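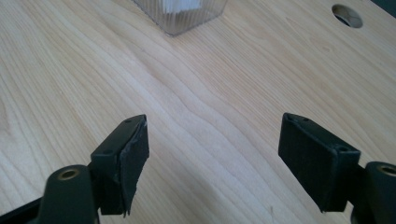

Hardwax Oil for Wooden Tabletops: Frequently Asked Questions

These questions come from the service desk at Curkmont and cover tables and worktops finished with Moroz hardwax oil, clear and matte. Answers apply to solid wood and to veneer unless one of the two is named. Last reviewed May 10, 2026, by Olesia Chornovol, finishing department.

GENERAL

What is hardwax oil?

A blend of drying oils and waxes in a solvent. The oil soaks into the top layer of the wood and cures there. The wax stays near the surface and slows down the uptake of water. The cured finish is thin compared with polyurethane or lacquer and leaves the texture of the grain open to the touch.

How is it different from plain oil?

Plain linseed or tung oil contains no wax. It takes longer to cure, needs more coats, and gives less protection against water. Mineral oil does not cure at all. A tabletop treated with mineral oil has to be degreased and sanded before hardwax oil will bond to it.

Does it change the color of the wood?

Yes. Clear oil darkens most species by the same amount as wiping the bare wood with a damp cloth. Maple, ash and birch move toward yellow. If the color has to stay close to bare wood, use the matte version with the Sisel pale base coat under it. The base coat contains a small amount of white pigment. Do not use it on walnut or other dark species, where the pigment collects in the pores and shows as gray specks.

Will the color keep changing afterward?

Pale woods get warmer in tone over the first year or so. Cherry gets much darker. Walnut gets lighter. Most of this comes from light acting on the wood, and the finish does little to stop it. Move lamps, trays and placemats from time to time during the first months, or their outlines will show.

Is it safe for contact with food?

Once fully cured, the finish is suitable for tables where food is served. It is not meant for cutting boards, since knives go through the film and expose bare wood.

BEFORE YOU START

How far do I need to sand?

Finish at 150 grit for floors and stair treads, 180 for tabletops. Do not go past 220. Very fine paper polishes the surface and closes the pores, so the oil sits on top and stays tacky. Sand the last grit by hand in the direction of the grain. Swirl marks left by an orbital sander are hard to see on bare wood and easy to see after the first coat.

Do I need to raise the grain?

It helps on oak and ash. Wipe the sanded surface with a damp cloth, let it dry overnight, then knock down the raised fibers with a light pass of the last grit. On dense woods such as maple the step can be skipped.

What about figured wood?

Wavy, curly and burl figure contains end grain that comes to the surface in places. Those places absorb more oil and turn darker. Most customers want this effect. To reduce it, sand the whole top one grit finer than usual and wipe off the first coat after five minutes. Test on the underside.

Can I apply it over old varnish?

No. All varnish, lacquer and shellac has to come off. The oil needs open wood. A quick check is to put a few drops of water on the surface. If the drops still stand up in beads after ten minutes, there is finish left.

Can I use it on veneer?

Yes, with care during sanding. Modern veneer is often less than a millimeter thick. Start at 180, use a hand block, and stay away from the edges until the last pass.

APPLICATION

How much do I need?

One liter covers around 20 square meters in a single coat. A dining table for six, top and edges, takes less than a quarter of a liter for both coats. Underside included, plan on twice that.

How many coats?

2 on the top and edges, one on the underside. A third coat adds gloss and little else. Heavy coats are the most common cause of complaints we receive.

Do I really need to finish the underside?

Yes, on solid wood. A top that is sealed on one face only takes up moisture on the other face and cups. On veneered panels the effect is smaller, but we still recommend one thin coat.

What temperature should the room be?

Between 60 and 77 degrees Fahrenheit, with the can, the wood and the air at the same temperature. Relative humidity should be under 65 percent. In a closed workshop in August, curing can stall because of humidity even when the temperature is in range. Open a window or run a dehumidifier.

What do I apply it with?

A short-nap microfiber roller for large surfaces, a white nylon pad for everything else. Stir the can for two minutes first, scraping the bottom. The matting agent settles, and an unstirred can gives a glossy first half and a chalky second half. Do not shake it.

How long do I wait before wiping off?

Ten to fifteen minutes. Wipe with lint-free cotton until the surface has an even look from a low angle. Any spot that looks wet after wiping needs more wiping.

How long between coats?

Twelve hours at room temperature. If the first coat is older than three days, scuff it with a gray pad before the second.

What do I do with the rags?

Rags soaked with drying oil can catch fire without a spark. Spread them flat outdoors in a single layer until stiff, or put them in a metal can filled with water and close the lid. Do not leave them in a pile or in a trash bin, not even for an hour.

When can I use the table?

Light use after 24 hours. Keep water off it for a week. Full cure takes two to three weeks depending on the room. Do not cover the table with a cloth or plastic during that time, as the oil needs air to harden.

CARE

How do I clean it day to day?

Dry or slightly damp cloth. For grease, use the Vutimix soap concentrate, one capful to a bucket of lukewarm water, then wipe dry. Avoid glass cleaner, ammonia, bleach, melamine sponges and microfiber cloths sold for dry scrubbing.

Which liquids leave marks?

Red wine, coffee and most sauces can be wiped off within a few minutes. Vinegar and lemon juice should be wiped off right away. Iron and water together leave a blue-black stain on oak, so wet cans and cast iron should stand on a trivet.

What about hot dishes?

Use a trivet. The wax softens well below the temperature of a pan straight off the stove. A white ring is usually moisture trapped in the wax. It often fades by itself in a few days. If it does not, see the next section.

How often does it need a new coat?

A dining table in daily use needs a maintenance coat every one to two years. A desk can go longer. Water that no longer beads is the sign to act on. Dullness alone is not, and can often be fixed by buffing.

REPAIRS

Can I fix one spot without doing the whole top?

Yes. Sand the spot lightly with 180 in the direction of the grain, feather it out into the area around it, remove the dust, rub in a small amount of oil and wipe off. Repeat the next day. The repair will look lighter than the rest at first on older tables.

The surface is still sticky after three days. What went wrong?

Too much oil was left on. Dampen a cotton cloth with mineral spirits, rub the surface down, dry it with a second cloth and wait 24 hours. If it is still sticky, sand back to 180 and start again with less.

There are dull patches next to shiny ones.

Either the can was not stirred or the sanding was uneven. Buff the whole top with a white pad and a teaspoon of oil. If the patches remain, the cause is in the sanding.

How do I get out a dent?

Sand off the finish over the dent. Lay a wet cloth on it and touch it with a clothes iron for a few seconds at a time until the fibers swell. Let it dry overnight, sand, and oil. Do not try this on veneer.

ORDERS AND STORAGE

How long does an opened can keep?

Up to a year if the lid is clean and tight. A skin on top can be cut out and discarded. Strain what is left through a paint filter before use.

Do you send samples?

Sample jars of 20 milliliters are available in clear and matte. One jar is enough for a test board with both coats. Order under the Samples tab. The pale base coat is not sold as a sample.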